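Notebook > Visits > Open day at Inard

Last updated: 20 Nov 2019

Went to the open day after all. I had said I wouldn't, having sat through the Wulov one in October, where the arm did its little wave and the man with the headset told us the warehouse job was finished as we knew it. I came home from that with a tote bag.

Inard is at the far end of the Dundenis road, past the tire place, and the parking was a field. Coffee was free and weak. We were taken through in groups of 9 and told to keep behind the yellow tape, which half the group took as a suggestion. The first stop was slides. One slide said 1000 grasps and had no other words on it. I asked, 1000 grasps of what, and how many were dropped? The answer was that this was a very good question.
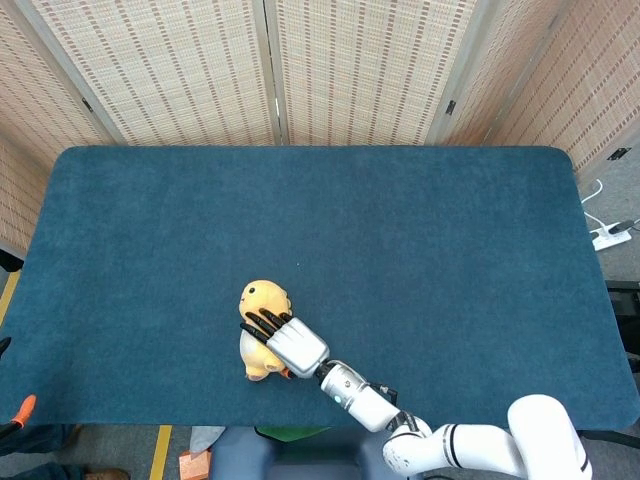
By MacPherson

So, a plush toy. Yellow, a chick or some other bird, lying on a blue-green cloth with four black fingers up against its side. I will give them the hand. It is a handsome thing, and the fingers are slimmer than I thought they'd be. But a soft toy is about the kindest object you could offer a machine. It has no sharp edges and it doesn't care if you squash it. I have a drawer at home with a cheese grater, a tangle of string and a jar with a sticky lid, and I'd like to see the hand spend an afternoon in there.

The woven screens behind the table were nice. My sister has some like them. They made the whole thing feel more like a waiting room at a spa than a lab, and I suspect I was meant to feel soothed.

Somebody asked the price and got a speech on partnerships. Somebody else asked if it could fold a shirt, and we heard that clothing was on the roadmap. Wulov had a roadmap too. I wrote "roadmap" in the margin 4 times before I gave up and drank my coffee.

On the way out they had a form asking how likely I was to have a robot in my home in five years. I circled the lowest number, then felt mean and wrote "nice hand" next to it. Left before the raffle. Shoes still muddy from the field, must do those tonight.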